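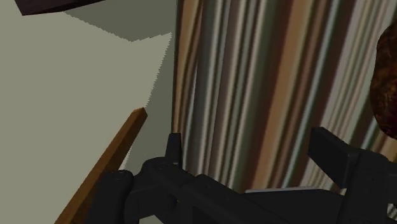 Striped curtain, pale green wall.

Curtain Hire FAQ - Stultbridge

Min. order?
2 panels. No singles, sorry.

Do you deliver?
Yes, up to 50 miles. Hindness is free, everywhere else ask Bendik Bråten at the Fraser Street counter.

Can I wash them?
No. Send them back as is, we do teh cleaning.

Late returns?
$13 a day per panel. Sunday doesnt count, we're closed.

Big events?
We stock 400 panels. July goes fast so book early.

Do you hire poles?
Yes, brackets too. Screws not included.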